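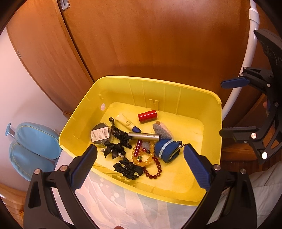

3.2 Looking after the finger pads

Last updated: Tuesday, December 28, 2021
Reading time: 6 min

I'll admit this is the part of the paper I most wanted to write, and the part Aurel Jitaru kept asking me to shorten. The learning side gets its own section. What follows is how we keep one pair of hand-held grippers, the set we call Wurnari, in good enough shape that a session in May can be compared with a session in December.

Each gripper has two long black fingers, and each finger has a dark blue textured pad on its inner face (Figure 3). The pads take all the abuse. We work mostly with small personal stuff dropped together in a plastic bin: squeeze tubes, beaded bracelets, bow hair clips, a coin purse, that kind of thing. It's a mean mix for a pad! A claw clip has edges, beads roll into the texture and press hard on one spot, and anything cosmetic can leave a film that you won't notice until a glossy tube starts slipping.

Figure 3. Foreground and right grippers at a yellow bin of accessories and cosmetics. The pads of the nearer gripper are open on either side of the pile.

So we wipe. Every 22 grasps the operator stops, opens the fingers all the way and goes over each pad with a damp lint-free cloth, top to bottom, then a dry one. We tried alcohol early on (my idea, sorry) and the pads went shiny at the tips within a week. Plain water has been fine. Yaw Wumbei also brushes the texture with a soft toothbrush at the end of the day, and I've picked up the habit from him.

Pads get swapped after 368 grasps whether they look tired or not. I used to judge it by eye, and when Tatu Massawe went back through my log she found I'd been stretching the good-looking ones to over twice that, with more drops toward the end of each stretch. The fixed number is dull but it works. Both pads on a gripper are changed together. A fresh pad facing a worn one pulls thin things sideways, and you spend the afternoon blaming your wrist.

The screws at the finger joints are the other thing to watch. They back out slowly. Before a session we check each one with the small Onsri driver, just a nudge, and if one moves we take it out, clean the thread and put it back with a dot of medium threadlocker. Please don't just crank it down, as I did on our first set. The joint binds, the finger closes late, and the recorded opening width no longer matches what the finger is doing.

That width gets its own check. We close the gripper on a 14 mm gauge block, then on a 60 mm one, and write down both readings. If either is off by more than half a millimeter we redo the zero and run both blocks again. Fiifi Baidoo wrote a little script for this, and it refuses to start a recording until the readings are in. I grumbled about it for days and now I wouldn't work without it.

One open problem: soft, fuzzy items shed, and the lint packs into the pad texture in a way the wipe only half removes. Mariama Gyamfi is testing a coarser pad from Bekeo that may clear more easily. We have no numbers on it yet, so all results in Section 4 use the original pads.

Related items
Section 3.1: Bin contents and how we shuffle them
Section 3.3: Charging and cable checks
Andero pad wear log, supplementary notes
Fixing a finger that closes late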